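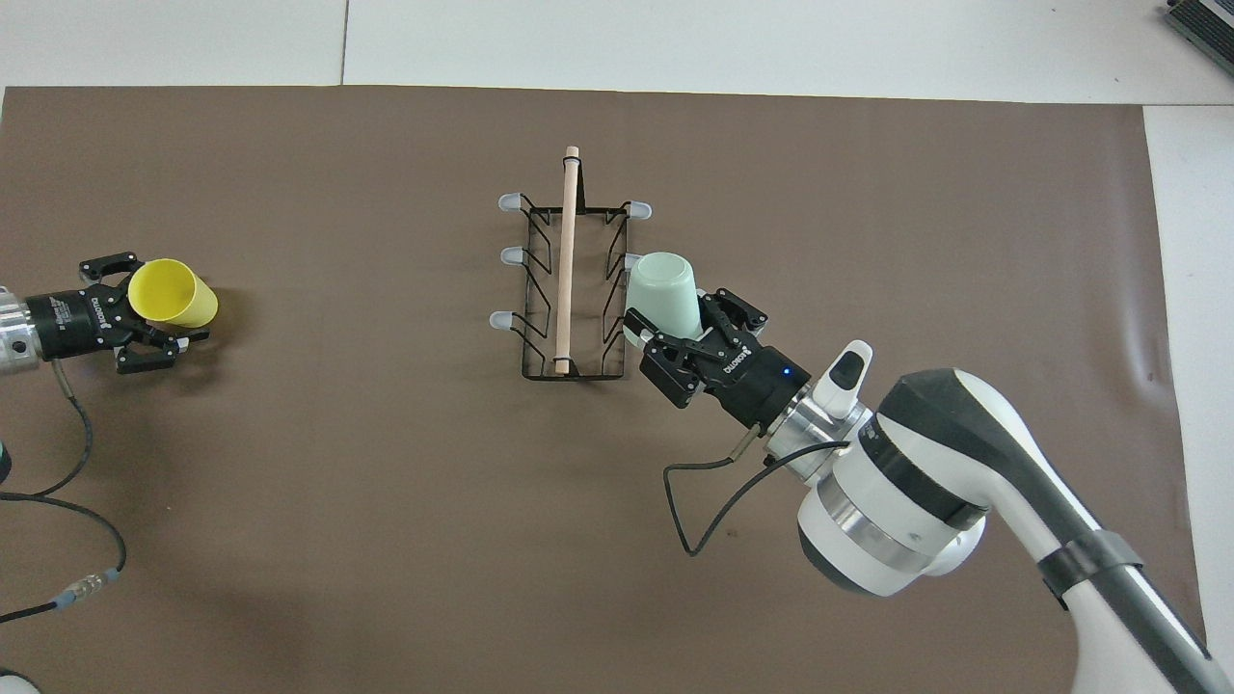 首页 > Ostik 双臂台 > 装配手册 > 第四章 杯架任务的台面布置与首次试跑

4.1 动手之前

本章假定两条机械臂已经固定好，夹爪已经通电，急停按钮按过并且确认有效。没做完的请回第三章，别指望在这一章里顺手补上。

网上有不少演示视频，看起来双臂往架子上放杯子是一个下午就能调通的事。我们在 Hidthorpe 的共享工坊里前后试了 3,740 次，其中按本章标准算成功的是 2,402 次。请按这个比例安排你的期望。夹爪厂商的手册写得不错，但它讲的是夹爪，不讲你的桌子、你的杯子和你那根总也理不顺的线。

需要准备：
棕色台垫一张，能盖住大半个台面
黑色铁丝沥水架一只，带白色胶脚
浅色木圆棒一根
塑料杯两只，一黄一浅绿，大小相近
两指夹爪两只，左右各一（我们用的是 ROBOTIQ）
魔术贴扎带若干

4.2 铺垫与定位

1. 把台垫铺平，靠里和靠右各留出一条白色桌面。留白是给你自己看的：垫子一旦挪动，白边宽窄马上就变，比任何软件提示都可靠。

2. 垫子上的小褶皱可以不管，大的鼓包必须压平。有人建议用双面胶把四边全部粘死，我们试过，撕下来的时候桌面漆也跟着走了。粘两个对角就够。

3. 把沥水架放在垫子中央，长边顺着前后方向，两排弯齿分别朝向左右两臂。

4. 检查每个胶脚是否套紧。掉了一个脚的架子会微微翘起，肉眼几乎看不出，放杯子时却会整个滑开。

5. 木棒顺着架子的长向搁在上面，远端伸出架外，近端落在靠近下横杆的地方。

注意：木棒不是固定件。夹爪碰到它，它就会滚。不要拿它当定位基准，也不要因为它看起来很直就用它来校相机。

4.3 理线

6. 左侧夹爪的线缆从手腕下方绕一个大弯，贴着垫子走，接头留在左下方你够得着的地方。弯要大。绷直的线在手腕转到极限时会先拽接头，再拽你的预算。

7. 右侧夹爪的细线在夹爪下方留一个活环，然后折回法兰，沿前臂走，用黑色扎带束住。扎带只要能插进一根手指，就算松紧合适。

8. 用手动模式让每条臂慢慢走完整个工作范围，眼睛只看线，不看夹爪。线环扫过沥水架弯齿的，重新理。

小心：线缆挂在铁丝齿上不一定会触发碰撞保护。说明书里关于“自动检测异常受力”的那一段，请当作参考意见。

9. 其他电子设备放到垫子以外的白色桌面上。放在垫子上的东西迟早会被扫下去。

4.4 教夹爪拿杯子

10. 左爪夹黄杯，夹在靠杯底的一侧，让手指包住杯身下端，杯口朝外空着。夹杯口当然更省事，但杯口一受力就变成椭圆，松开以后杯子会弹。

11. 右爪夹浅绿杯，杯身横放，杯底朝左上方斜对架子，从架子右侧靠近，让杯身挨着弯齿。

12. 夹持力从最低档开始，逐档往上加，加到轻拉杯子不滑为止，然后停手。再往上加一档“保险一下”的想法，是我们这里压坏杯子的主要原因。

13. 确认两只夹爪隔着沥水架相对，高度大致相同。高低差太大时，先到的那只会把架子推歪，后到的那只就对着空气放杯子。

14. 右爪机身上的蓝灯亮着，只说明灯亮着。状态请以控制界面为准，界面也请多看一眼。

注意：换杯子必须重新做第 10 至 12 步。同一家店买的“同款”杯子，壁厚也未必一样。Shaimaa Benmoussa 负责采购，她的建议是一次多买几只，从中挑重量最接近的两只。

4.5 首次试跑

15. 清开台面，人退到台边标线以外，一只手放在急停上。另一只手不要拿手机。

16. 把速度设到最低，先只跑左臂，再只跑右臂，最后双臂一起跑。顺序不要颠倒，即使你觉得单臂已经“肯定没问题”。

17. 连续跑 12 个来回，每次记下结果。杯子挂在齿上、没有倒、架子没有移位，三项都满足才算成功。“差一点就进去了”记失败。

18. 有一次失败就查原因，查完从第一个来回重新数。

Euan Guthrie 认为这条太严，他那台 Fanlow 的要求是过半即可。他也是工坊里重新校准次数最多的人。两件事有没有关系，读者自己判断。

4.6 常见毛病

杯子一松开就滚走
多半是杯子离弯齿还有距离就开爪了。让杯身先碰到弯齿再松。不要靠加快开爪速度来解决，论坛上那个帖子我们照做了，杯子滚得更远。

沥水架慢慢向一边漂
检查胶脚，检查垫子，最后才怀疑程序。我们第 334 次试跑之后才发现是垫子下面夹了一粒螺丝垫圈，在那以前改了一星期的轨迹，全部白改。

两臂都停在半路，没有报错
先看线缆，再看互锁设置。Sipos 控制程序在 5 月更新以后，互锁默认是打开的，更新说明里没有写。关掉之前请想清楚，它虽然烦人，确实拦下过一次对撞。

黄杯认得出，浅绿杯时有时无
浅色杯子略带一点透光，灯一偏，边缘就淡了。换个方向打光，或者干脆换一只颜色深的。号称“任意光照均可识别”的模型，我们目前还没有遇到过。

4.7 收工

19. 双臂回到停放位，松开夹爪，取下杯子，断电。先断电再取杯也可以，但有些夹爪断电后不松手，你得自己去掰。

20. 在台边的记录本上写明今天改了什么。“调了一下”不算记录。

本章由 Stavros Popescu 起草，Latifa Bensaid 校过接线部分。第五章讲把木棒移开再放回，目前成功率不值得写出来，章节暂缺。

联系 Ostik 手册组：Hidthorpe 共享工坊前台留言 | © 2021 Ostik | 返回顶部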